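Silldale Room: second progress report to the Gape Fund
2018-08-11

Hello again from Dallunside, and thanks for the patience while I got this one written. I know the form asks for "key achievements against milestones" and I will get to those, but it's easier for me to go through the room more or less in the order the work went.

When I last reported, back in May, we had a bare shell with a terrible ceiling and a floor that was three different colours depending on which tenant had glued what to it. You'd given us the go-ahead on the walls, the floor and the first lot of furniture, and I'd promised to have two out of three finished by now. We've done the walls and the floor. The furniture is partly in and I'll explain the partly.

The walls

The tall white panels are up! I can't tell you how much brighter it is. We went back and forth for ages on whether to paint the old plaster or cover it, and in the end covering it won, mainly on the grounds that every time I leaned a ladder on the plaster a bit of it came home with me. The panels came from Pamard and they sent them in good shape, all except one with a crushed corner, which they swapped without a fuss.

The dark brown strip that finishes the edge was a late change. The plan you approved had it in white to match. When the sample came it looked grubby next to the panels (a slightly yellower white, the kind you only notice once they're side by side), so I asked for brown and it cost the same. I've marked it as a variation in the spreadsheet but there's no money attached to it.

One thing I'd flag for the next round is that white panels show every scuff. I've already been at the lower ones with a damp cloth more often than I'd like, and I'd be keen to put a low kick rail along the busiest side. I haven't priced it yet and I'm not asking for anything here.

The floor

Grey, level and all one colour, which after the old one feels like luxury. Getting the old glue off took far longer than laying the new floor. The quote allowed for 20 hours of scraping and I'm afraid we went straight through that and kept going. In total it was 50 hours, and I've shown the extra against contingency. That leaves us with $2000 in contingency, and I'd like to hang on to it until the lighting is sorted.

It's kind underfoot. I spend most of my day standing up and I'd been dreading a hard floor, but in plain old sneakers I can manage an afternoon without my knees complaining. It also doesn't squeak, so whoever is working at the other end of the room gets some peace.

The furniture

So, the partly. The black pieces are in and the storage isn't. I chose black for the uprights and the big flat tops after we'd looked at the cheaper grey range, which was a bit wobbly when you put your weight on a corner. These don't budge. They do make the room feel heavier than I'd pictured when I was colouring in my little floor plan, and if I had my time again I might have gone for a lighter top, but with the white walls behind them it all balances out. Dust shows on them something awful, mind you.

The cupboards have been pushed back by the supplier twice. The latest word is that they've left the warehouse, and I'll believe it when there's a truck in the loading bay. Until then everything that should be in a cupboard is in tubs stacked in the corridor, and I apologise to next door about this at regular intervals. No payment has gone out on the cupboards beyond the deposit.

Cables

This wasn't a line in the original budget but it has taken up a silly amount of my time. Most of the power comes down from above, and a thin cable hanging off the edge of something is exactly the sort of thing that gets caught by an elbow. I've been clipping them up as I go. Clips are cheap and I've put them under sundries. What I'd like longer term is a proper tray, so that things can be moved without me climbing up and undoing everything, and the electrician is coming back with a price.

Lighting

Still the weak spot, sorry. The new fittings are good in the middle of the room and poor near the walls, and anything with a broad top over it throws a shadow on whatever you're doing underneath. I tried shifting the benches, which helped one end and made the other worse. The electrician reckons two more fittings would fix it. If so, that's what the contingency is for, and I'll write to you before I commit any of it.

How the room is being used

More than I expected at this stage. We'd said in the application that we'd be happy with 50 bookable hours a month once everything was finished, and last month we had 70, with tubs in the corridor and all. People seem to like that it's plain and quiet and there's space to stand with your arms out in front of you and do a fiddly job with both hands. That was the thing we kept hearing about the old place, that you couldn't turn around without bumping a shelf. I've kept the centre of the floor as open as I can and would like to stay stubborn about it, even when the cupboards arrive and everyone suddenly wants one near their own spot.

The booking sheet has been a bit of a muddle, I'll admit. It's on paper, on a clipboard, and the clipboard wanders. I'm moving it to the shared calendar this month.

What's next

Cupboards in, tubs out of the corridor, lighting price to you, and the last bit of skirting behind the door, where the fitter ran short. I'd also like to get a proper coat rack. At the moment it's one hook and a lot of goodwill. 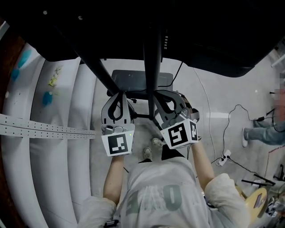
On the money side, the spreadsheet is attached to the same email as this report, with the glue scraping in its own row so you can find it. The one invoice still to come is the final one from Pamard for the panels, and I'll forward it the day it turns up. If you'd like to come and see the room, any morning suits, but do give me a ring first so I can clear you a path through the tubs.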